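How to Pack Flat Packages in a Paper Grocery Bag

Instant noodles, soup bases, seasoning packets and snack packages are light, but they are awkward to bag. They slide over each other, fall flat, and leave you digging for the one you want. Packed upright in a plain brown paper bag, they hold each other in place and you can find things from the top. The same method works for bringing groceries home, for a care package, or for keeping dry goods on a shelf.

What you need

A brown paper grocery bag with a flat bottom
Your packages, sorted by height
A clear stretch of table or counter wide enough for the bag and the groceries beside it

Step 1. Open the bag all the way

Put your hand inside and push the bottom flat, corners included. Stand the bag on the table and press the sides out. A used bag is fine as long as the bottom seam is sound. Wrinkles around the rim don't matter. If the rim keeps closing on you, fold it outward by 2 inches and it will stay open.

Step 2. Sort before you pack

Make one pile of stiff or heavy packages and another of light ones. Check each seal with your thumb. Anything that leaks powder or oil goes into a zip bag first. Cans and jars should go in a separate bag, where they can't crush the noodles.

Step 3. Load the packages standing up

Start with the heavier ones against one wall of the bag and work across. Hold a tall package upright over the opening and lower it straight down. If the top is loose, as on many noodle packages, let it fold over. The fold makes the package a little shorter and does no harm to what is inside.

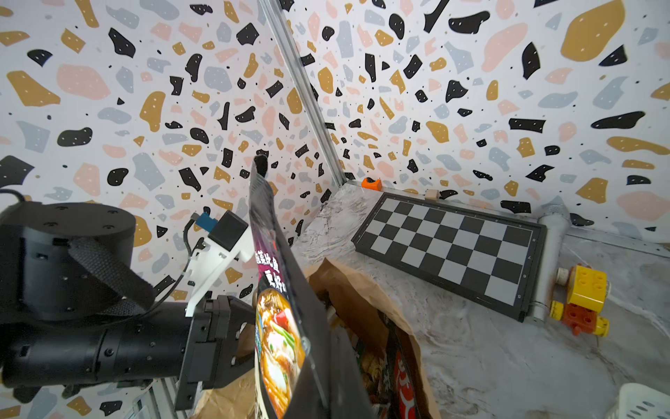 Step 4. Turn the labels the same way

Face every front toward the same side of the bag. Put the tallest packages at the back and the shorter ones in front, so that the names can be read from above. With sauces and seasonings this matters more than with noodles, as many of them come in the same colors. If a package has a hanging hole, keep that end up and you can pull it out with one finger.

Don't fill the bag so tight that you have to force the last one in. Paper tears first at the corners.
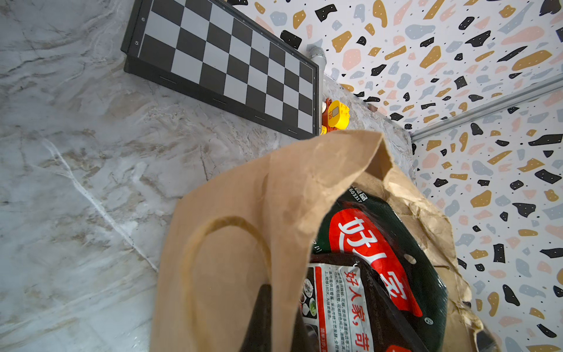

Packages standing in the bag, with the front panel folded over.

Step 5. Close or leave open

For carrying, fold the rim down twice and hold the bag from underneath. For the shelf, leave it open and fold the front panel down. Keep it away from the sink and the stove.

Check the dates every Sunday or whenever you shop, and move the oldest packages to the front.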